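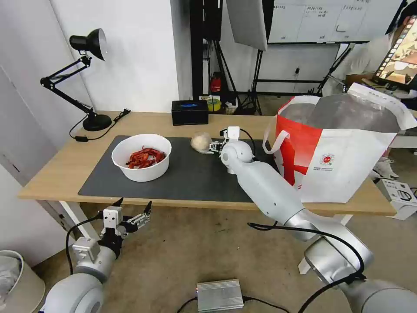
*Right gripper open next to the small round item on the mat. The bowl is to the left.*

The right gripper dropped its load three times in March. I spent most of the month blaming the wrong part, so I am writing down what the fault was and what we changed.

The task is ordinary tabletop pick and place, two arms, with Jaro as the arm controller and Fluteo for logging. The arm and the gripper are on separate buses. Jaro sees the arm joints directly and gets the gripper state secondhand through a small driver process I wrote last year.

## Symptom

The arm lifts, starts a transfer, and the gripper opens in mid-air. No error is raised. The arm carries on to the drop position, the gripper receives an "open" command it has already carried out, and the run is logged as a success.

The first drop I put down to grip force. I raised the force setting one step and moved on. The second happened with the higher force. By the third I had also replaced the fingertips, which did nothing except cost an afternoon.

## What the log said

Doğukan Kılıçarslan asked whether the position values from the gripper were changing at all during the transfer. They were not. In the worst run Fluteo had 2,364 consecutive gripper samples with the same position, down to the last digit. A real encoder on a real gripper jitters a little even when it is holding something. Identical values mean the driver is repeating itself.

The gripper had dropped off its bus. My driver kept publishing the last good reading with a fresh timestamp, and Jaro had no way to tell that the reading was old. When the link came back, the gripper ran its power-up routine, and the first step of that routine is to open fully.

The connector at the wrist end of the gripper cable was making poor contact. With the wrist rolled far to one side, the slack was used up and the cable pulled on the plug. High reaches over a tall object were the reliable way to get there. I could reproduce it on the bench by rolling the wrist joint by hand with the brakes released and watching the link counter.

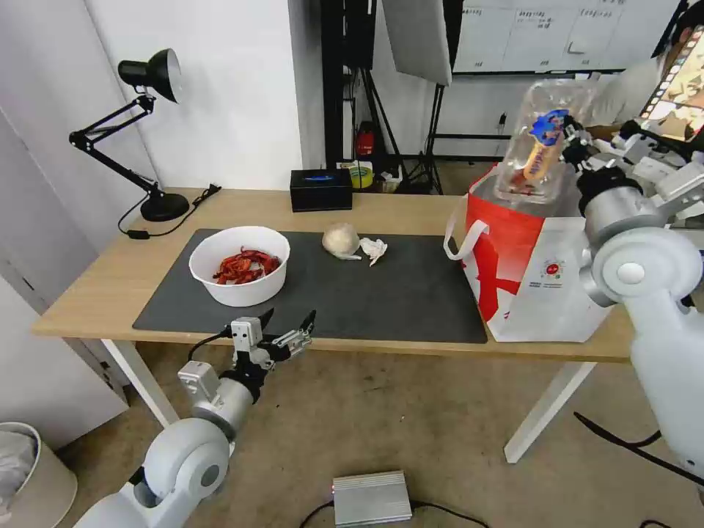
## Why I count it as a safety fault

A dropped snack is harmless. An arm that moves at full speed with a made-up gripper state is a different matter, and the power-up routine moves the fingers without being asked. I had reached in to straighten the mat between runs more than once while the driver was in that condition. The emergency stop would have stopped the arm. It would not have stopped the fingers, which have their own supply.

## Changes

- Timestamps now come from the gripper's reply. No reply, no new timestamp.
- Jaro stops the arm if the gripper state is older than 5 control cycles. The old limit was 2,000 ms, and it never fired because of the bug above.
- Power-up routine disabled. Homing is a manual command.
- Gripper supply moved behind the emergency stop relay.
- New cable, longer service loop, clamp on the forearm side of the wrist.

The left arm has the same driver and got the same software changes. Its cable has not been replaced yet. I also still need to rerun the success counts for the March logs, as some of those transfers ended with nothing in the gripper.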